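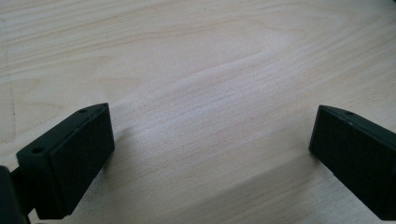

4.2 Dream journals and the sense of self

We were glad, and a little surprised, to find how willingly people wrote. Of the 691 adults who signed up through the Coltilis reading groups, 459 kept a dream journal long enough to be included here, and many of them went on writing well after we had stopped asking. Each journal was read twice, first for the images that came back from night to night, and then for the way the dreamer spoke about himself or herself (as a hero, a bystander, a child, or sometimes only a voice).

Figure 1. Two matte black gripper fingers facing each other across an open gap above a pale wooden tabletop.

What struck both readers was how often the dreaming "I" was smaller than the waking one. Writers who described themselves as capable and busy by day would lose their shoes at night, miss trains, or wander through the house of a grandparent looking for a door. Following Pandey, we call these episodes of yielding, and we coded them on the Sodari scale, which has 6 levels and takes some patience to learn. Entries under 400 words were harder to place, and where the readers disagreed we kept both scores and talked the passage over together. The longer entries, with all their detours and second thoughts, gave us much more to hold on to.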